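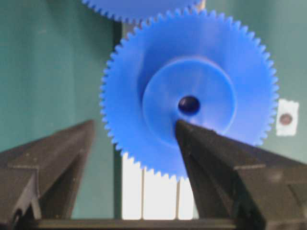
Re: [sester-users] Insertion policy stalls right at tooth contact

From: Auður Snorradóttir Skov
Date: February 24, 2020

Hi all,

Thanks for the quick reply yesterday! Quoting the bit I'm answering:

> Are you sure it's the controller? When we had this on the Bako cell
> it was perception. The hub center estimate was fine until the finger
> got in front of it, and then it wandered off toward the fingertip.
> Could you log the raw center fit next to the filtered one and see
> which of them moves first?
>
> Also, what's your contact threshold? The default is way too jumpy
> for plastic parts.

So I logged both, and you were right, or at least mostly right. The raw fit moves first. With the right fingertip up over the lower part of the hub, the circle fit only gets a decent edge on the top side of the axle hole and the hub rim, and the bottom gets filled in with whatever the black finger offers. Black finger, nearly black hole, you can guess how well that goes. The filter then follows along a few frames later, the planner sees a target that slid down and to the right, and it stops to think about it (forever, as far as I can tell).

I tried fitting on the teeth for a while, and I kind of like it! There are so many of them that losing the bottom right part of the ring hardly matters. The trouble is the second gear just above. Same blue, same teeth, and so close that the color mask happily joins the two into one big snowman. For now I cut the mask with a fixed radius from the Dromness part file, which works but feels like cheating.

The bright opening below the gear doesn't help either. Auto exposure jumps when the wrist tilts, so I've locked it and the blue is a lot steadier.

Out of 193 logged approaches, the tooth fit lost the center on 2, and the hub fit on 20. Those are replays from the bag files, with the arm off, so please don't read too much into them.

On the threshold: still the default, oops. I'll raise it before the next live run at Lundside.

Two things I'd love opinions on:

1. Can Sester take a mask for the gripper from the URDF, or does everybody draw one by hand?

2. Is there a sane way to freeze the target once the fingertip overlaps it? I'm setting hold_target from a callback and it gets overwritten on the next planner tick.

I can put the logs somewhere if anyone wants to poke at them.

Auður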